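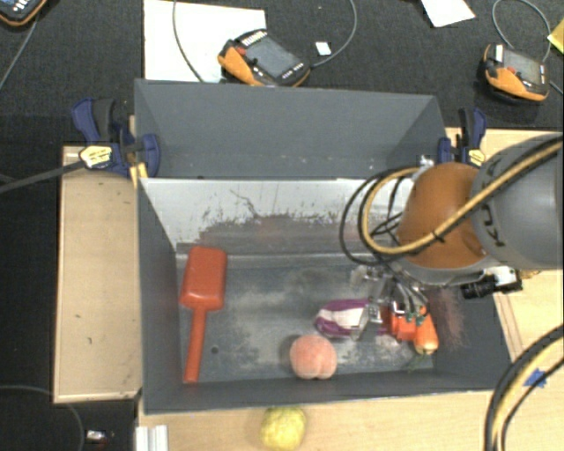 3.2 Cell setup and upkeep

All trials in Section 4 were run on a single bin-picking cell in the Kavasdale lab. One arm, one gripper, one bin. Setup was done by Dobos and Kocsis in May and frozen on September 4, 2023, after wich only the maintenance described below was allowed.

Bin and mounting. The bin is open-topped with angled gray sides and sits on a wooden tabletop. Clamps hold it at the far corners (Figure 2). We check both before each block of picks and retighten by hand. A bin shift of 5 mm was enough to spoil the grasp poses in early runs, so if a clamp has slipped the bin frame is re-taught before anything else. Teaching takes 20 minutes, less if Kocsis does it.

Wear. The inner wall is now heavily worn, coating scratched and abraded along a ragged band low down. Floor scuffed too, with pale cloudy patches. We did not repaint. Repainting halfway would have changed the background for the segmentation model, and the Paltent baseline was trained on the worn surface. Authors wanting to replicate should expect some false edges near the abraded band — see Section 5.1.

Objects. Mixed set, toy food and utensils, different shapes and stiffness. The red scoop is the hard one: long narrow handle, broad head, tends to settle against a wall. Round items (peach) are easy to grasp but roll. Objects that leave the bin stay out until the block ends.

Cabling. The yellow and black bundle is tied where it crosses the orange joint cover and then left in wide loops. Loop length matters. Too short and it pulls at full wrist rotation, too long and it drops into the camera view. Lashari set the current length by jogging the wrist through its range at low speed and moving the tie until neither happened. Tie replaced every 400 picks.

Gripper and camera. Fingers wiped and linkages checked for play every 8 hours of running. The wires in the gripper are fine and get caught easily, so no cloths near them, brush only. The camera is fixed under the gray link and moves with the arm; hand-eye calibration is repeated after any contact with a bin wall, even a light one.

Pendants. Kept on the dark surface beyond the bin, within reach of the operator but outside of the arm's programed workspace. Only one is enabled at a time.

Figure 2. The cell with a mixed object set in the bin and the gripper lowered at the right side. Control pendants at rear.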